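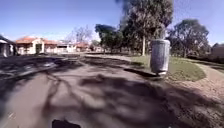
Front camera view on the path test. The dark shape at the bottom center is the robot's own body.

Home Cameras Controllers Mounts Support Contact

July
By Viktória Gál, Varness

Bonero Front Camera for Outdoor Robots

The Bonero is a wide-angle color camera for small wheeled and legged robots that work outside. It mounts at the front of the body and gives the controller a single forward view that takes in the ground close to the robot, the path ahead and both verges.

We sell it alone or as a kit with the Josero controller. The kit comes set up and calibrated. If you buy the camera alone, you will need to run the calibration yourself with the printed target in the box.

What you get

– Bonero camera in a sealed housing
– Front bracket with 2 tilt positions
– 70 cm cable with locking connectors
– Printed calibration target
– Spare lens cover

Choosing a tilt position

The upper position looks further down the path and shows more sky. The lower position shows more ground and less of what is coming. Most of our customers use the upper one for sidewalks and park paths and keep the lower one for rough ground.

On many robots the front of the body shows at the bottom of the picture. Mask that area in the controller settings before the first drive. Rajkumari Prajapati wrote the masking guide, and it is on the Support page. If you change the tilt you have to redo the mask.

Tree shadows

Shaded asphalt is the surface we get asked about most. Branch shadows have hard edges, and a controller that looks only for dark shapes on a light path can read them as obstacles. A bin at the edge of the path adds to the problem, as its own shadow reaches out across the asphalt and can look like part of it.

Yu-ting Lai compared the Bonero with our older narrow camera on this kind of path. The older camera gave cleaner detail at the edges of the picture but lost roadside objects sooner as the robot came up to them. The Bonero kept them in view for longer. With automatic exposure on, both cameras were slow to settle when the robot moved from shade into full sun. We now ship the Bonero with exposure limits switched on.

Image edges

The center is the sharpest part of the picture. Toward the sides and lower corners you will see curved lines and some blur, and ground patterns look stretched. Calibration straightens most of the curve. It does not bring back the lost sharpness, so do not use the corners for reading signs or judging small debris.

Working with other controllers

The camera will run on controllers other than the Josero, but exposure limits and body masking then have to be set up in your own software. Tsz-kin Lo can send the interface notes on request.

Care

Wipe the lens cover with a soft damp cloth. Replace the cover if it is scratched – low sun makes scratches show up badly. The warranty is 2 years and covers the housing, sensor and cable. Lens covers are not included.

For kit orders and bracket drawings, write to King-fai Lau through the Contact page.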